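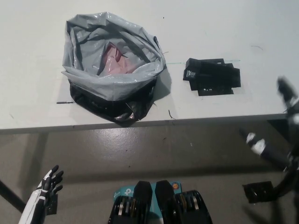
The Gomerari waste transfer station will close its tipping hall in January for the second stage of its rebuild, and collection crews will be sent to the Bakine depot until the new floor is ready. The work covers the concrete slab, the drainage channels and the loading pit. It also brings in a separate bay for soft plastics, which have been going to landfill with the general waste. A crumpled bag, black and shiny at the bottom and light grey and translucent at the top, with something pink inside it, would go to this bay once it had been emptied and its contents sorted.

The station was built to handle 144 tonnes a day. Loads have been above that for several years, and lorries have often had to queue on the access road before they could tip. With the second stage finished, the daily capacity will rise to 186 tonnes. The operating licence has been amended to allow for this, and the opening hours will stay as they are.

The first stage was completed this autumn. It included a new roof over the hall, two replacement weighbridges and the moving of the site office to the other side of the entrance. The old weighbridges were the main cause of the queues. Only one could be used in wet weather, as water collected in the pit beneath the other. The new ones are mounted above ground, with ramps at either end, and both have been in use since they were certified.

Contractor Żak holds the contract for both stages. Its crews will break out the existing slab in strips, starting at the north wall, and cast the new one in the same order. The hall floor measures 2662 square metres. It was last patched when the loading shovel was replaced, and the patches have worn faster than the concrete on either side of them. Steel bars are now showing in places near the pit. The new slab will have a harder top layer in the tipping area, where the shovel bucket scrapes along the floor all day, and an ordinary finish elsewhere.

Drainage is the slower part of the job. The present channels run across the hall and fill with grit, so they have to be dug out by hand. They will be replaced by 611 metres of wider channel laid along the walls and down the outside of the building, with lift-out covers and a settling tank that can be emptied by tanker. The pipe from the tank to the sewer has already been laid. It crosses the access road near the gate, and drivers will have noticed the strip of new surfacing there. A permanent repair to that strip will be made once the heavy plant has left the site.

The soft plastics bay is at the south end, next to the existing cardboard baler. It has a second baler, a short sorting conveyor and a covered area for finished bales. Carrier bags, bin liners, bread bags and pallet wrap can be taken as long as they are empty. Crisp packets and other foil-lined film cannot. Black film is accepted but is baled separately from clear and coloured film, as it sells for less.

Households do not need to do anything different for now. The bay will take material from businesses first, under the existing trade account scheme, and a decision on household collections will follow once there are figures for how clean the loads are. Trade customers who want to use the bay should ask for a soft plastics code to be added to their account.

Weighbridge records will move to the Flonum system at the same time. Drivers will be given a card for each vehicle in place of the paper book, and tickets will be sent by email to the account holder at the end of each day. Paper tickets will still be printed on request. Any books with unused pages can be handed in at the site office until the hall reopens – they will not be valid afterwards.

While the hall is shut, the public recycling area beside the entrance will stay open. Access will be by the upper gate only, and vehicles with trailers should use the turning circle and not try to reverse past the skips. Garden waste will be accepted as usual. Rubble and plasterboard will not, as the space for those skips is needed for the contractor's materials.

Crews going to Bakine should allow extra time for the level crossing. The depot has agreed to open its gates earlier in the morning, and a temporary weighbridge has been placed in the lower yard – lorries arriving from Gomerari should use this one and leave the main weighbridge for local rounds.

Updates on the reopening of the hall will be given in later issues.

Posted 29/11/2019
4 min read
Waste & Recycling | Depots and Sites
Search news and notices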